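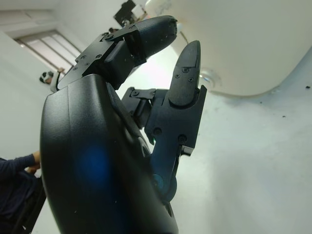 Black robotic hand with the upper finger extended.

March
By Efe Garba, Club Communications

SV Unmont to play remaining home matches at Hirnitz Road

SV Unmont confirms that its remaining home matches of the season will be played at the Hirnitz Road ground while the main pitch at the Troncoso Stadium is relaid. The league has approved the move, and the schedule of opponents is unchanged.

The decision follows an inspection of the Troncoso drainage system during the winter break. Inspectors found that the pipes under the north end could no longer carry water away after heavy rain. Two matches had already been postponed this season, and the club wishes to avoid further disruption in the closing weeks of the campaign.

Hirnitz Road holds 2,000 spectators, of whom 1,080 can be seated. All season ticket holders keep their right to attend every home match. Seat numbers printed on existing tickets will not apply, and holders will receive a new seat or standing place by mail before the first match. Visiting clubs will be given 88 tickets each, all in the standing area behind the east goal. 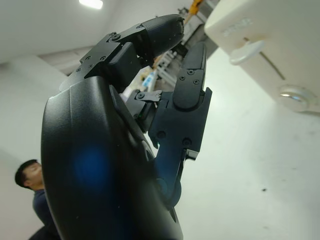
Robotic hand with its upper finger bent, seen from below.

"We know that our supporters are attached to Troncoso, and we did not take this step lightly," said Leandro Espinoza, sporting director of SV Unmont. "The players need a surface they can trust in the last part of the season. Hirnitz Road gives us that, and it is close enough for people to keep their usual routines on match day."

The first team will train at Hirnitz Road twice a week – once behind closed doors and once in an open session. Youth teams up to the under-13 level will continue to use the artificial pitch next to the Troncoso Stadium, which is not affected by the work.

Kickoff for Saturday fixtures stays at 3 p.m. Gates will open 90 minutes earlier.

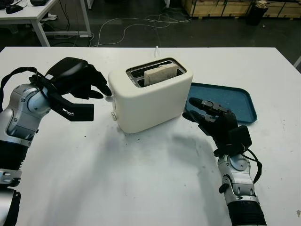

Parking at Hirnitz Road is limited, and supporters are asked to use public transportation where possible. The Tosia bus line stops outside the main entrance. Spaces for visitors with disabilities can be reserved through the ticket office until noon on the day before a match.

Supporters who do not wish to attend matches at the temporary ground may request a partial refund of their season ticket. Requests must reach the ticket office in writing before the first match at Hirnitz Road. Refunds will be paid within roughly 13 working days.

The club expects to return to the Troncoso Stadium for the start of next season. Dates for preseason friendlies will be released separately.

Media accreditation issued for the current season remains valid at Hirnitz Road. Questions from the press may be sent to Efe Garba at the club office.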